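Zaid Fakhoury wants to sell you a very small car

I was nine minutes late to meet Zaid Fakhoury, and he was already out in the parking lot with the hood up, showing a delivery driver where the washer fluid goes. The driver hadn't asked, as far as I could tell. He'd only slowed down to look at the car.

People do slow down for the Drastness. It's a two-seat electric runabout, shorter than almost anything you'll park it next to, and the one Zaid drives every day is a shade of mustard he picked himself and has been defending ever since. "My sister says it looks like a lunch," he told me. "She still borrows it."

Zaid runs product at Prendach, which started out building electric delivery carts and is now, with a lot of crossed fingers, turning into a car company. The Drastness goes on sale in November, and I'd been trying to get an hour with him since the spring. I got closer to three, most of it spent driving in circles while he talked over the turn signal.

I asked the obvious thing first. Why would a company with a nice steady cart business want to get into cars, of all things?

"Because the cart customers kept asking if they could take them home!" he said. "I'm not kidding. We had a bakery owner who wanted a second row of seats and a heater. I told him, sir, you're describing a car. And he said okay, so make me the car."

It took them a while. The first prototype used the cart's rear axle and, according to Zaid, rode like a shopping basket. The second was better but had a door that wouldn't close if you were parked facing uphill. The third one, which the whole shop calls Paul, is still running and lives behind the paint booth under a tarp. I asked who Paul was.

"Paul's the car," he said. I asked again and got the same answer, so I moved on.

The number everybody wants is range, and Prendach isn't playing games with it. The battery is 18 kilowatt-hours, and the company says 56 miles on a cold day with the heater on. There's a bigger, warmer-weather figure, but Zaid won't let anybody print it on the window sticker.

"You know what happens if I print the big number? Somebody buys the car in July and calls me in January," he said. "I'd like that phone call to be about something else. Tell me you don't like the cup holder. I can fix a cup holder."

(I don't like the cup holder, by the way. It's down by your right knee and it eats small coffees whole. I told him so and he wrote it on his hand.)

On the road the thing is a hoot. It jumps away from a light, the steering is quick without being twitchy, and you can see all four corners from the driver's seat, so you end up squeezing into spaces you'd have driven past in anything else. It isn't quiet, though. Over broken pavement there's a thump from somewhere behind the seats that Zaid pretended not to hear the first time and apologized for the second time.

"That's a bushing," he said. "We have a softer one coming. I'd rather you heard it from me than from the back of the car, but I guess you heard it from the back of the car."

He's 900 deposits in, which he thinks is terrific and which I think is fine. A deposit is refundable, and a lot of folks put one down the way they'd put their name on a list at a restaurant and then wander off to get tacos. When I said that, he laughed for a good long while and then got pretty serious.

"Look, I've been on the other side of it. I put money down on a little electric pickup years ago and never got a truck, and I never got a letter either. So our deal is simple. If we slip by a month, you hear from us, and if you want your money back you have it that week. I sign those emails and I answer them, too. My inbox is a disaster."

We went inside after that to talk about the headlights, which turned out to be his favorite subject. They come from a small supplier called Stillumix and they're the one part of the car he calls expensive without wincing. The early ones fogged up. The new ones have a vent in the back, and he drew it for me twice on the same napkin, once from the side and once from the top, and I still couldn't tell you where the air goes. 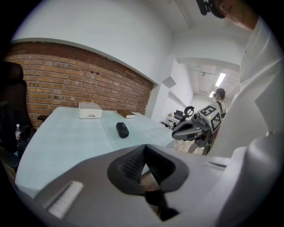 The glass-topped table, with the open white tray toward the back.

I wanted to know what he'd do differently if he got to start over, and I figured he'd say the axle or the uphill door. He went for the key.

"We spent so long on the key," he said. "It had a little light in it - it was gorgeous - and then we handed it to people and every one of them put it in a pocket and never looked at it again. Now it's a plain key. I could have had heated seats for that money."

So no heated seats?

"Next year. Write that down. Actually, don't write that down."

Before I left he asked if I'd move my own car, because I'd parked across the charger. Then he plugged in the mustard one, checked it, walked off, and came back to check it again. He was still standing there when I pulled out, talking to somebody else who'd slowed down.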